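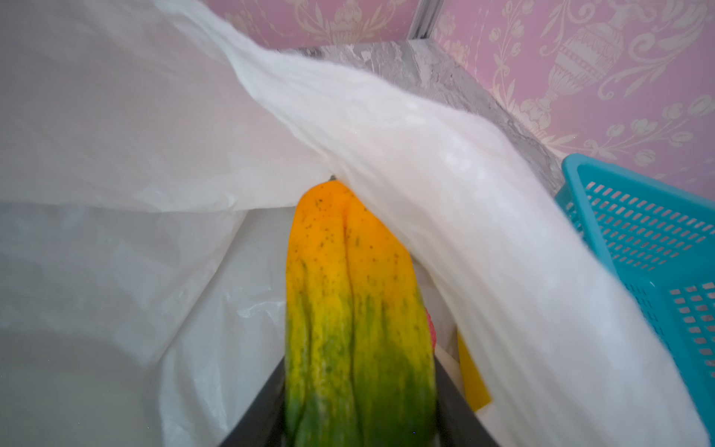

Unit 4: Ripening, Storage and the Retail Display

Reading for this unit: course packet, section 6. Please bring the completed storage worksheet to class on Wed 16 February.

1. Two kinds of fruit

Fruits are commonly divided according to how they behave after harvest. Climacteric fruits, among them the banana, papaya, mango and tomato, continue to ripen once picked. Their respiration rises sharply and they give off ethylene, a gas that speeds the process further. Non-climacteric fruits, such as grapes, citrus and strawberries, gain little in sweetness after picking and should be harvested ready to eat.

In papaya, skin color is the usual guide to maturity. Green gives way to yellow and orange as chlorophyll breaks down. The change is seldom even, and a single fruit may show several stages at once.

2. Temperature

Cold slows respiration and extends shelf life, but tropical fruits are easily harmed by it. Chilling injury may appear as pitting, dull skin or a failure to ripen – often only after the fruit has been returned to room temperature. 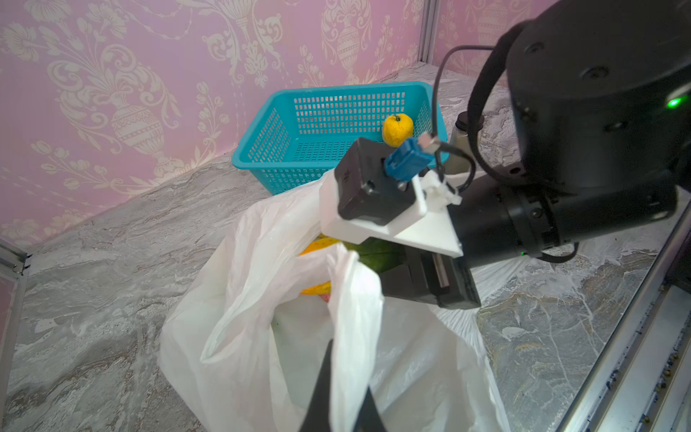
For this reason a buyer cannot judge a shipment by its condition on arrival alone. Students should compare the delivery records for the Karnel and Skadley warehouses, paying attention to the hours each load spent on the dock in January.

3. Handling and display

Bruised tissue loses water and admits mold. Containers should be shallow, smooth inside and open to the air. Ethylene-sensitive goods, including leafy greens and cucumbers, should be kept apart from ripening fruit.

Assignment: in 300 words, recommend a display plan for the Ledgate store. Cite at least 2 sources from the packet.

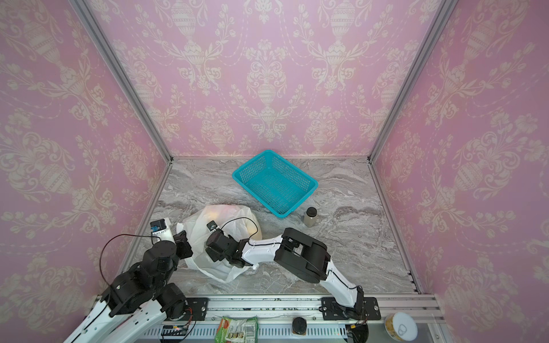
Nazari College – Department of Food Retail and Distribution

Late work is accepted only by prior arrangement with the department office. Worksheets are returned at the following class meeting.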